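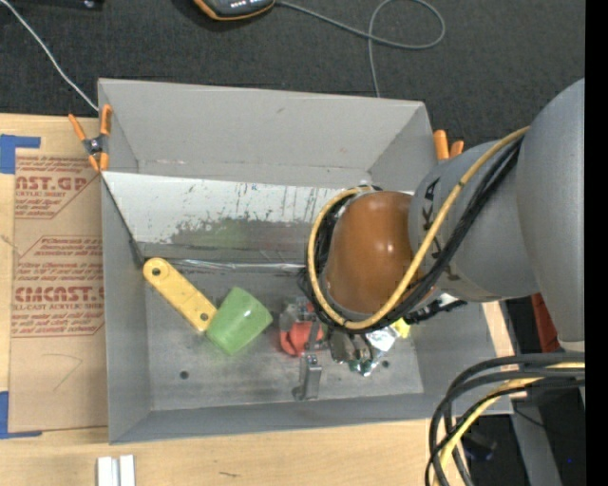

How I sort out a junk bin (and keep it sorted)

Everyone I know has one. It starts life as a sensible place to put the odd bracket and then, three months on, it's got a plastic cup in it, half a toy and a crisp packet, and you can't find the one thing you went in for. I've cleared out a lot of these now, mostly my own, and I've ended up with a way of doing it that takes me 39 minutes if I don't stop for tea. I always stop for tea.

What you'll need

A table you don't mind scratching
An old dark cloth or towel
7 small tubs (I use the Vitell ones with the clip lids, but takeaway boxes are fine)
A damp rag and a bit of washing-up liquid
A carrier bag for rubbish

Step 1. Get the bin up on the table

Please don't do this on the floor, your knees will hate you. I like an open-topped bin with sides that slope outwards a bit, as you can get your hands right down into the corners. Mine's grey, scuffed to bits, and I wouldn't swap it.

Step 2. Rubbish first

Wrappers, crinkly packets, anything shiny and scrunched up. Give each one a squeeze before it goes in the carrier bag! I once threw away a whole set of shelf pins that had been sitting inside a snack packet, and had to order more from Betport at silly prices.

Step 3. Take out the big bits

Cups, toys, anything longer than your hand. Plastic cups are a pain because small things roll inside them, so tip them out over the cloth. Then they go back to the kitchen where they belong.

Long bars with a hole at each end get their own tub in my house. They look like nothing, but they're handy for joining two bits of wood or hanging something off a hook, and a bright yellow one is easy to spot later.

Step 4. Metal bits

Small brackets, hinges, plates, loose screws. Spread them on the dark cloth, where the silver ones show up nicely. Pair up what matches. Odd brackets I keep, odd screws I'm stricter with (one tub, and when it's full, it's full).

Step 5. Clean the bin

Wipe the bottom and then do the sides. Old scratches and scrapes won't shift, so don't scrub away at them for half an hour like I did the first time. If there are holes in the bottom, put a piece of card down before anything small goes back in. I've lost washers that way.

Step 6. Put it back

Tubs in the bottom, bigger things on top, labels facing up. I write mine on Shemweta tape as it peels off cleanly when I change my mind, and I do change my mind.

I go through mine again every February, and have a quick fish about for wrappers whenever I walk past. If yours is a really big one, do half, have lunch, then do the rest.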